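Bench notebook, gripper comparison, January
Clearing task: red tray to dish rack, two arms

Purpose: decide which fingers stay on the arms for the clearing task. Candidates are the Esavetti moulded finger (stiff, textured face) and the Lirkis soft pad. Both fit the same carriage, so swapping takes two screws and a rezero. Arms, rail and controller are unchanged from the December entries. The same wrist cameras are used throughout.

Table set for a mixed load: plate, spoon and rice on the tray, the grey rack with the cups in it to the right and the clear bin to the left. Head camera exposure locked before starting. Both grippers showing green.

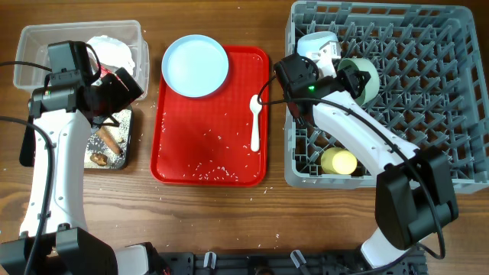

Entry by Trefor Humphreys
Bench 2, with Tahsin Hettiarachchi on the leader arms

Rezeroed both grippers at 09:40. The right one came up with an offset at full close, same sign as before the holiday. Cleared it in the controller and wrote the old value on the card in the drawer. If it comes back I want the encoder looked at before we tune anything else.

First block was cups only. The moulded finger takes a cup by the wall without trouble as long as one finger goes inside the mouth. Gripped across the outside, the cup turns as the fingers close and we lose the heading we need for the rack. The soft pad is more forgiving across the outside but lets go late: the cup sticks to the pad for a moment on release and is dragged off the peg. Tahsin got round this by opening wider and pausing before the retreat. That works by hand. I doubt a policy will pick it up from so few demonstrations.

Second block, plates. The rim is thin and sits close to the tray, so the approach has to come in low and nearly flat. With the soft pad, the lower edge folds under before it gets beneath the rim. With the moulded finger, the tip goes in but the load on the wrist joint climbs quickly if the height is even slightly wrong. I have lowered the current limit on the wrist for now. Gianni Gatti should check whether the Rernau controller reports that limit per joint or only for the whole arm, as the log headings are unclear.

Placing is a separate problem. The pegs are close together compared with the width of a finger, and whichever item goes in first decides how much room is left for the next. The wrist view is most use when both fingertips and the rack wall are in shot together, with the bowls on the left and the plate standing between the pegs.

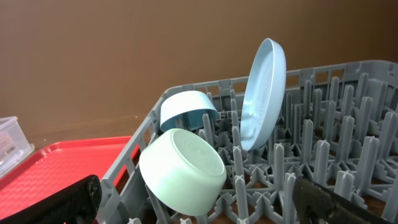 Can one wrist camera pose serve both picking and placing?
For this table it can, provided the tilt is set for placing. Picking tolerates a poor angle because the head camera covers the tray well, while placing depends on seeing the pegs past the fingertips.

Left the tilt where it was on the strength of that. Manikandan Chowdary would like a wider lens. I am against it until we have measured the distortion near the corners, where the fingertips are.

Third block, the spoon. Poor with both. The moulded finger can pinch the handle when the jaw is square to it, and a small error in wrist angle sends the spoon sliding away over the tray. The pad holds it better once it has it, but needs more height under the handle than there is. Tried coming in at the bowl end, which is higher. Better, though the spoon then hangs handle down and has to be turned before it will go in the rack.
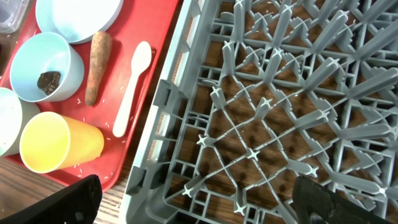
Food items next, same fingers, no change to settings. A tapered item wants to be taken near the thick end, and the force has to come down from the cup setting or it creeps out of the jaw towards the tip. I have saved this as a separate force profile so we stop editing the cup one. Jericho Tiongson has the file and will merge it with the Espiritu scripts.

Rice gets on the fingers. It lodges in the texture of the moulded face and then changes the zero, which may be the whole story with the offset this morning. Wiped both faces between blocks from here on.
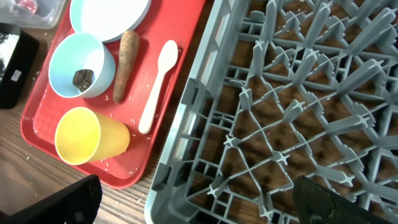

Also checked timing between the two wrist streams and the joint log. One stream drops frames when both arms move quickly together, always the left. Swapped the cables at the hub and the fault stayed with the port, so that port is now taped over.

Moulded fingers stay on for the next session. Pads go back in the drawer, cleaned, with their screws in the bag.

To do:
Right gripper: repeat the zero cold and after an hour's running.
Wrist current limit: Gianni to confirm how it is logged.
Spoon: try a narrower tip – Tahsin has a drawing.
Order a replacement hub.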